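Hellama Breakfast and Home Skills Project
Progress report to the Flastareck Fund, second period

Summary

The project is on schedule in three of its four strands. Breakfast sessions are running at both sites, the home skills course has finished its first full round, and the recipe booklet is at the printer. The delivery service to older residents in Prostalside started later than planned and is still below target.

Breakfast sessions

We served 2,267 breakfasts between the start of the period and the end of November. The Bermúdez Street site accounts for most of these. Attendance there is steady through the week and drops during school breaks, as it did last year.

The menu has stayed simple: toast, oatmeal, fruit, boiled eggs twice a week. We stopped offering pancakes in October because the line got too long before the 8:15 bus. Bread now comes from one supplier on a standing order, and we waste less of it than we did under the old arrangement.

Work surfaces were on the list of items raised in your last visit letter. We agreed to use plain, pale surfaces that show dirt easily and to wipe them down between groups. This is now written into the opening and closing checklists at both sites.
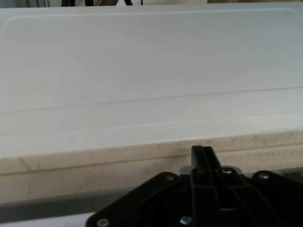
Home skills course

Seventeen people signed up for the first round and 12 completed it. Two of those who left had found jobs with early shifts. The others moved out of the area or did not give a reason.

The course covers shopping on a fixed budget, storing food safely, and cooking with small countertop appliances. That last part was added after the sign-up survey. Many of the people we work with rent rooms without a full stove, and the recipes in the old course assumed one. Every dish in the new version can be made in a toaster oven, a microwave or a single pan, and served in ordinary bowls.

Feedback forms were mostly positive. The common complaint was that the evening sessions ran over - we have cut the reading material and now finish at 7:30.
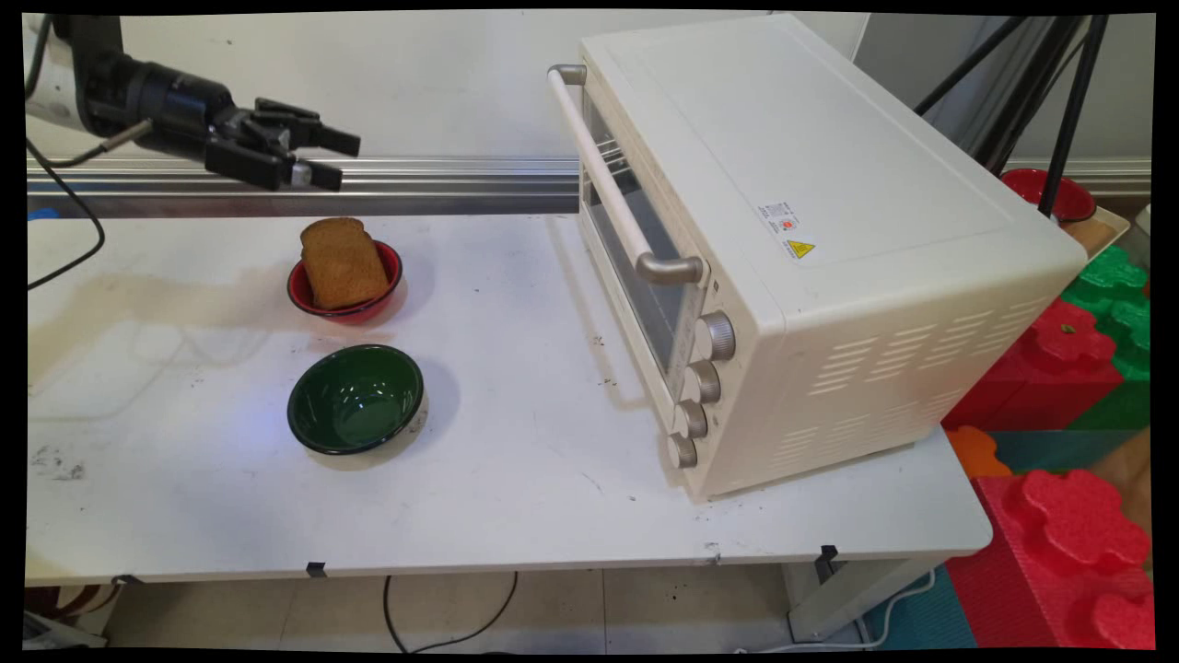
Prostalside deliveries

This strand is behind. We planned to reach 45 households by now and are reaching 31. The van was off the road for most of September, and the replacement route took longer to settle than we expected. Referrals from the clinic have picked up since then, and we expect to meet the target by the end of the next period.

Drivers now carry a short form to note any change in a household's needs. It has already led to four menu changes for people with trouble chewing.

Premises and equipment

The sink at Bermúdez Street was replaced and the back door now locks properly. We have put off repainting until spring. Surfaces with joints or grooves get a second pass with a brush at closing, as the inspector recommended. 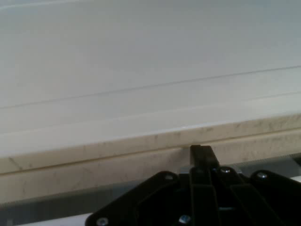
A pale surface with faint lines running across it.

Recipe booklet

We ordered 600 copies. The booklet has 28 recipes, all tested by course members, with costs per serving checked against prices at two local stores. The toast section grew during testing and now takes up five pages.
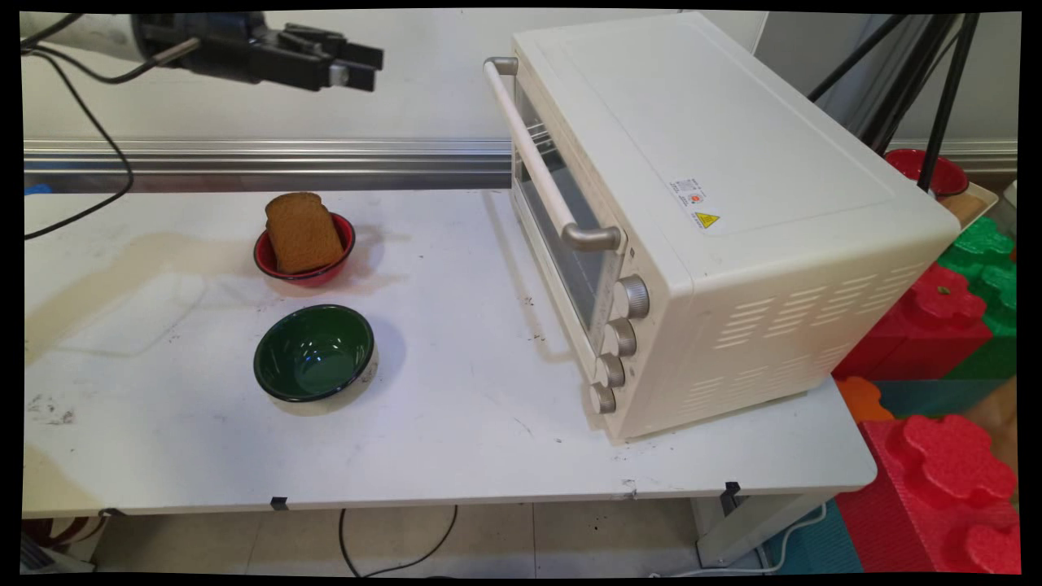

Sliced bread in a red bowl, with a green bowl and a toaster oven.

Budget

Spending is slightly under forecast. Food costs rose, but the late start in Prostalside left fuel and driver hours underspent. We ask permission to move part of that underspend into food for the next period. A line-by-line statement is attached as Appendix A.

Next period

- Start the second round of the home skills course in January
- Hand out the booklet at both sites and through the clinic
- Bring Prostalside deliveries up to target
- Get two quotes for a larger refrigerator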